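卧室里的双足整机：线束、吊绳与格架取放，第二阶段记录

上期通讯登过这台整机的下肢部分，到单腿支撑和原地换步为止。本期接着写上半身：手臂走线、手部控制、肩背部的线束改动，以及在家里对着格架做取放测试的结果。机器平时放在卧室，只有需要铣削和攻丝的零件才带到 Brirville 共用工坊加工，所以下面凡提到“现场”，都指卧室。工坊的工时和材料已按惯例登记，不再列出。

先说场地。卧室面积小，机器的活动范围是床和墙之间的一条窄道，尽头靠墙是一个白色开放格架，取放测试全部以它为目标。格架没有背后固定件，早期测试中手部推格板时整个架子会后移，后来在架脚下面垫了防滑片，又在最下层靠墙一侧塞了限位块，位移才降到可以忽略。地面是仿木纹的砖，拼缝方向斜交，对脚底的影响比预想的大：脚掌边缘压在拼缝上时，足底力传感器的四个角读数会出现固定偏差，步态控制器把它当成侧倾去补偿，结果是站着不动也在小幅来回修正。处理办法是给侧倾补偿加了死区，死区宽度取静立时读数噪声的两倍。加宽以后静立稳定，代价是起步第一步的横向响应变慢，目前接受。

一、供电与通信

上半身采用外部供电。电池仓的位置在骨盆总成里，空间已经预留，但电池组的保护板还没有做完振动测试，本阶段不装。外部电源放在地面，主电缆从背部接入，沿腿后方垂到地上。这样做有两个后果。第一，电缆自重对躯干形成一个向后下方的常值力，重心估计必须把它计入；第二，转身角度受限，超过半圈就有绕腿的可能。前者在状态估计里用一个固定外力项表示，后者由上层程序累计转角，到限值拒绝执行。

总线分两路。下肢一路，上肢和头部一路。两路原先并在一起，上肢关节数多，手部又要高频上报电流，负载一高，下肢指令就出现延迟。分开以后下肢一路的周期抖动明显收窄。上肢一路用的是 Simões 的转接板，板子本身没有问题，问题在板上的终端电阻默认接通，而线束末端的手部控制器里也有一个，加上中间节点误接的一个，总线上的等效阻值偏低。表现为低速正常，手臂抬高以后偶发丢帧。起初怀疑是弯折处断芯，把肘部线束拆了重做，没有改善。后来断电测两根信号线之间的阻值，才找到原因。建议同好在怀疑线材之前先做这项测量，用万用表即可，总线必须断电。

接地方面，手部控制器的逻辑地和关节驱动的功率地在背部模块内单点汇接。之前在手腕处也接过一次，形成环路，电机换向时头部传感器的图像上有横纹。拆掉手腕处的连接后横纹消失。头部传感器的信号线带屏蔽，屏蔽层只在背部一端接地，头部一端悬空并用热缩管封住。

二、线束

线束是本阶段耗时最多的部分，也是完成度最低的部分。原计划所有线从关节中空轴内穿过，实际只有前臂以下的一段做到了内走线，肩部和背部仍是外走线。原因是肩关节采用两轴相交的结构，中空轴内径只够信号线通过，功率线外皮太厚，硬穿进去以后，关节转到限位附近会挤压线芯。

外走线的长度按最不利姿态确定。做法是把手臂摆到每一个关节的限位组合上，用一根软绳代替线缆量取路径长度，取最大值，再加弯曲余量。余量太少会拉接头，太多则在手臂放下时堆在肩上，有钩到格板边缘的风险。现在的肩背部偏向后者，线堆得多，外观不好看，但接头不受力。一只手臂的前臂外侧还缠着一段黑色细线，那是临时加的手部调试口，固件稳定以后拆除。

固定点的选择遵循一条规则：固定点只放在同一刚体上，跨关节的一段必须自由。扎带在早期用得太紧，硅胶外皮被勒出凹痕，后来全部换成带衬垫的粘扣带，并在每个固定点两侧留出能看见的松弛。所有对插接头都做了防拉脱，方式是让线在接头前先绕过一个固定柱，拉力由固定柱承受。

线号标签用覆膜纸，缠绕式粘贴，两端各贴一张，内容一致。标签最初只写序号，检修时要对照表格，效率低。改成“起点—终点—功能”的三段写法之后，单人也可以排查。这项工作很枯燥，但每次拆装都能省时间。

三、保护吊绳

吊绳从机器顶部引出，斜向上接到高处的固定点。固定点承重按整机重量的数倍校核，校核时要考虑的是跌落后绳子绷紧瞬间的冲击，静态重量没有参考意义。绳子选用延伸率较低的静力绳，绳长调整到机器屈膝到底时刚好受力，站立时保持松弛。斜拉是房间条件所限，正上方没有合适的承重点。斜拉带来的问题是机器失去支撑后会向固定点一侧摆动，所以那一侧的硬物要移开，人也不能站在那一侧。

吊绳与线束之间必须隔开。第一次跌落时绳子绷紧，把一束信号线夹在绳和躯干外壳之间，外皮破损。之后在顶部加了一段导向套，绳从套中穿出，线束从两侧绕过。第二次跌落未再夹线。本阶段跌落总数就是这 2 次，均发生在迈步调整站位时，取放动作本身没有引起跌落。

急停有两处，一处在外部电源上，一处是手持有线按钮。手持按钮切断的是关节使能，不切逻辑供电，这样跌落后日志仍在写入，便于分析。需要说明，切断使能后关节没有抱闸，机器会在自重下屈膝，全靠吊绳接住。没有吊绳的情况下不要采用这种接法。

四、手部与抓取

手部为自制的多关节结构，腱绳驱动，执行器装在前臂内。手指闭合控制采用电流阈值加位置窗口：电流超过阈值且位置落在窗口内，判为抓住；电流超过阈值而位置在窗口外，判为碰到格板或其他硬物；电流始终不到阈值而位置走到尽头，判为抓空。三种判定之间的界线靠测试数据划定，没有做模型。

腱绳的预紧力会随时间下降。新换的腱绳在头几十个开合循环内下降最快，之后趋缓。现在的流程是换绳后先空载开合，再重新预紧，再标定阈值。如果跳过空载开合直接标定，当天的后半段测试会出现成批误判，把抓住判成抓空。

手掌控制器的固件来自 Ganuvia 的开放版本，改了两处。其一，原固件在通信超时后保持最后一次指令，这对抓着东西的手是合理的，对正在闭合的手则有夹伤风险，改为超时后停在当前位置并降低电流上限。其二，原固件的电流滤波截止频率偏低，碰触响应慢，提高以后误触发略有增加，用连续多次采样确认的办法压下去。

手眼标定用的是棋盘板，固定在手背上，手臂走若干个预设姿态，头部传感器逐一拍摄。预设姿态应覆盖实际取放的高度范围。我们第一次标定全在胸前做，中层格子误差尚可，到低层格子误差明显变大，最后在格架前重新取姿态，误差才趋于均匀。

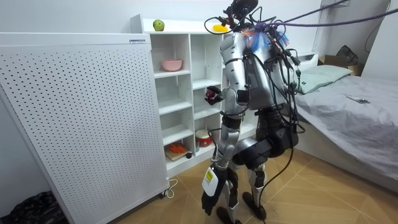
有位读者读过上期后来信提出，家用环境里做双足整机，腿部带来的麻烦远多于收益，同样的上半身装在轮式底盘上，取放数据会好看得多，窄道里也更安全，问为什么不先这样做。来信还认为，带着外部电缆和吊绳测出的步态结果参考价值有限，建议把“行走”二字从标题里去掉。

第二点意见接受，本期标题已不提行走。第一点部分同意。轮式底盘确实更快出结果，工坊里也有现成的底盘可借。坚持用腿的理由有两条：一是取放时躯干高度可以靠屈膝调节，低层格子不需要额外的升降机构；二是手臂伸出时重心前移，腿部控制必须与手臂动作配合，这个耦合问题是本项目本来就要研究的对象。如果目标只是收拾屋子，读者的方案更合适。

五、取放测试

测试程序固定为：站到格架前，识别目标，伸手，闭合，回撤，移到目标格，松开，收臂。被抓物选用轻而不易碎的小件，玩具和小容器为主，外形和颜色有差别。较重的物品不参加，原因是手腕关节的持续力矩余量不够，长时间平举会触发过热保护。

本阶段共做 300 次抓取，成功 252 次，成功率八成四。成功的定义是物品离开原格、进入目标格并在松手后留在格内，中途滑动但没有掉落的也算成功。失败部分按首个出错环节归类，每次失败只记一个原因。首位是抓空，主要出现在圆形物品上，手指闭合时物品被推着滚向格子深处，手再跟进就碰到格板。其次是回撤时手背擦到上层格板，物品被碰落。剩下的是通信原因，共 12 次，全部发生在终端电阻问题解决之前，本可以剔除后重新计算成功率，为保持记录完整没有剔除。

针对圆形物品，试过三种改法。先伸拇指到物品后方再合拢其余手指，有效，但要求格内有足够的深度，靠里的物品做不到。改从上方下抓，格高不够，手背先碰到上板。最后采用的是降低闭合速度并让各指先后接触，先接触的手指停住等待，其余手指到位后再一起加力。此法对指尖接触判断的要求高，正好用上了改过滤波的电流信号。指尖另外贴了一层薄硅胶，摩擦增加，缺点是沾灰以后效果下降，每次测试前要用酒精擦拭。

回撤擦板的问题出在轨迹规划。规划器把手当成一个盒子，盒子尺寸取手张开时的外廓，抓住物品后外廓其实变小，但物品本身伸出的部分没有计入。改成抓取后根据手指位置重新生成外廓，并在物品一侧加固定余量。改动后擦板减少，没有消失，余下的几次与站位误差有关：脚下停得偏了，手臂要多伸一截，肘部抬高，碰撞余量就不够。为此在伸手之前增加一步站位检查，偏差超限则先调整脚步，两次跌落也就出在这个环节。后来把单次调整的步幅上限减半，宁可多调几步。

格内光线不均也有影响。格子深处暗，浅色物品对白色背板的对比度低，识别框会偏向物品的受光面，手抓过去就偏。补光灯试过，装在头部会在格板上产生反光，装在手腕又增加了线。现在的做法是在识别之前对格内区域单独做曝光控制，处理速度慢一些，对取放节拍影响不大，因为瓶颈在手臂速度上限。

手臂速度上限是人为设定的。家中环境，人离机器近，上限定得很低，一次完整取放耗时较长。有人提议测试时调高、平时调低，没有采纳，两套参数容易用错。

六、数据记录

日志用 Wardale 的记录工具采集，各节点时间戳统一到背部主控。早期各节点各记各的时间，事后对齐靠手动拍一下外壳，在加速度和电流曲线里找共同的尖峰，能用，误差不稳定。统一时间戳以后仍保留了拍外壳的步骤，作为校验。

记录内容包括关节位置、关节电流、足底力、总线错误计数和头部图像。图像占去绝大部分存储空间，成功的取放只保留低帧率版本，失败的保留全部。每次测试开始前，记录工具检查磁盘余量和各节点心跳，任何一项不满足就不允许使能。这个联锁是在丢过一整晚的数据之后加的。

房间另有一个固定机位从机器侧后方拍摄，主要看线束在运动中是否被钩挂，以及脚步与地面电缆的相对位置。头部传感器看不到自己的肩背，单靠它无法发现这类问题。固定机位不参与控制。

七、噪声与温度

卧室里做测试，噪声是实际约束。腿部减速器在换步时的噪声最大，静立时的高频声来自驱动器的开关频率。开关频率提高到可听范围以上后，静立噪声下降，驱动器温升增加，散热片加了导热垫才压住。晚上十点以后不做任何带腿部动作的测试，只跑手部标定和数据处理。

长时间站立时膝关节温度最高，屈膝角度越大越明显。取低层格子需要持续屈膝，所以测试顺序改为高低层交替，避免连续屈膝。主控对绕组温度做了估算，达到预警值后当前动作做完即伸直膝部休息，达到保护值则慢速下蹲到吊绳受力，再切断使能。慢速下蹲只在调试时触发过，正式测试没有触发。

八、未解决的问题

肩部外走线仍需改进。下一版肩关节打算换用内径更大的中空轴，图纸已画，加工要等工坊的车床维修完毕。如果换轴后仍穿不下功率线，就改用扁平软排线沿外壳表面敷设，弯曲寿命需另外测试。

背部模块的外壳拆装不便，现有紧固件的位置被线束遮挡，每次检修都要先解开固定带。计划改成侧面开启。

电池组预计十二月前完成振动测试。装上以后外部电缆可以取消，重心估计中的固定外力项要同时删去，这一条写在这里备忘，漏删的后果是机器在没有电缆的情况下仍按有电缆去补偿。

双手配合取放没有开始。另一只手的硬件已装好，控制器能通信，阈值未标定，测试中一直处于低电流保持状态，手臂垂在身侧。

转接板的终端电阻跳线位置、手部固件的两处改动和取放测试的失败分类表已放进工坊共享目录，文件按本期各节编号排列。手部固件的改动只在我们这一种执行器上验证过，换用其他型号时，电流阈值和采样确认次数必须重新标定。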